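Joelle Mahasneh would like to sell me less soap

By the time the tea arrives, Joelle Mahasneh has already told me that most of what I believe about laundry was written by somebody with a powder to shift. She has run the repair counter at Kesiretti for long enough to have seen the inside of a great many washing machines, and she gives evening talks on looking after clothes that are usually full. I went along to one in February and came away half persuaded. So I asked for an hour of her time, to see whether the other half would follow.

Her case is simple enough. We wash too often, too hot, and with far too much detergent. The clothes wear out, the machine clogs, and we blame both.

"Take a jumper," she says. "You wore it over a shirt, you sat at a desk. What's on it? Hang it by a window and leave it alone."

I tell her this sounds like what people say when they don't fancy doing the washing. She shrugs. "It might be that as well."

I had brought a list of objections, and we went through them in no particular order. The first was temperature. Everyone has been told to wash at 30, and everyone I know who does it has towels that smell like a pond. Mahasneh doesn't argue with the towels. She does hers hot, along with sheets and anything used to wipe up after a child, and thinks the blanket advice to go cool has done some harm.

"People heard 30 and thought, fine, 30 for everything, for ever. Then the drum goes slimy and they ring me."

And the slime?

"Cool water, loads of liquid, door shut. You've made a home for it."

She is less convincing on vinegar. At the talk she recommended a splash of it in place of fabric softener, and when I ask how she knows it works she says her towels feel better. Mine felt better too, the week I tried it, but I had also changed the setting on the machine and stopped drying them on the radiator. She accepts that this proves very little. She still uses vinegar.
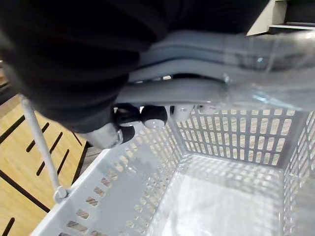
Spin speed is where she gets properly cross. Her own machine goes up to 1600, and she says she has used the top setting on two occasions, both times by mistake. To her mind it is a number for the shop window. It gets a bit more water out of a bath towel and it puts creases in a cotton shirt that you will then spend ten minutes ironing.

I point out that a drier shirt dries faster, and that those of us living in small flats with a clothes rack in the hall care about that a good deal. It's a longer silence than I expect.

"All right," she says. "If I lived where you live I might turn it up. Not for shirts."

The part I was most ready to disbelieve was the business about detergent. Her claim is that you can cut the dose to a third of what you pour now and not see any difference. I asked which detergent, what kind of water and how dirty the clothes were, and she had answers of a sort. Hard water needs more. Football kit needs more. A load of office clothes in soft water needs, in her words, "hardly a sniff". She won't name a brand, because Kesiretti sells several, although she does say that the cap on the bottle is the most expensive measuring cup in the house.

Has anyone tested this? She ran a trial of her own a few years ago with a colleague called Sastry, who now works elsewhere. They asked customers to halve their dose for a month and report back. Of the 100 who agreed, about 30 ever replied, and nearly all of those were pleased. I suggest that the people who were not pleased may simply have gone back to their old ways and thrown the form out.

"Sastry said the same," she says. "He wanted to do it again with photographs and proper stains. We never did. There's a shop to run."

I like her more for that answer than for anything in the talk. There is a version of this advice going round that costs a good deal of money. Zosulero, whose care workshops are now advertised all over town, will sell you a cedar brush, a wool spray, a linen bag and a small bottle of something for collars. Mahasneh has been asked to put her name to a set like that and turned it down. She owns one brush. She can't remember where it came from.

Does she ever get it wrong? A silk blouse, she says, which belonged to her sister and is no longer spoken of. A grey coat, felted to the size of a tea cosy by a wool programme she had trusted. She is against trusting programmes now, and thinks the little pictures on the dial are mostly decoration. "Quick wash, what's that? Quick for who?"

At home I put in half the usual amount and ran a mixed load at 30. The shirts were fine. The tea towels were not, and I washed them again at 60, with a full cap. When I wrote to tell her, she replied that evening with two words: "Tea towels?" I suppose I should have asked.

The next of her talks is upstairs at Ganier, and starts at half past six. Bring something with a stain on it if you have one.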